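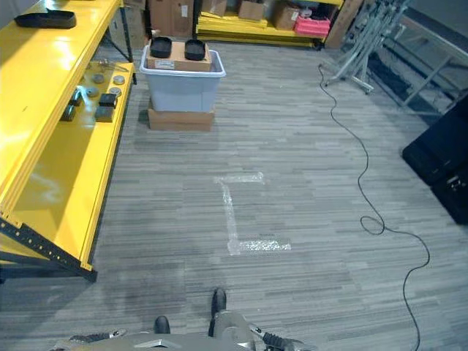

6 Dec 2022

My old estate has passed its inspection again, and I want to write down what it cost me before I forget. I bought it two years ago from a dealer in Flalness, with a bad clutch and a very clean interior. The price was 2,000 pounds. My cousin told me that I was paying for the seats.

The clutch was replaced in February at Bianchini, the small garage on the Skunham road. Pierina Mazza did the work herself and she kept the old plate to show me. One side was worn almost to the rivets. I had been driving it like this to Zeltosthorpe and back every week, in the hills, and I thought the smell came from the lorries.

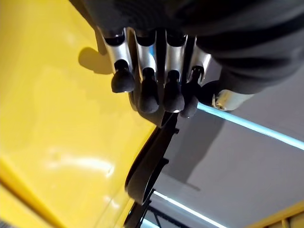
Silver fingers with black tips.

This time the problem was the rear brakes. The handbrake cable was stretched, and one caliper was sticking when the car stood for a few days. Pierina offered to clean the caliper, but I asked for a new one. With both repairs and the new tyres from last year, I have now spent 2,551 pounds on this car after buying it. So yes, more than the car itself.

Would I do it again? I think so. The engine starts at the first turn, the boot takes my bicycle without removing the wheel, and I like the heavy steering – my wife does not. The radio still loses the station near the Flalness roundabout. Next is the timing belt, and I must ask for a price before spring.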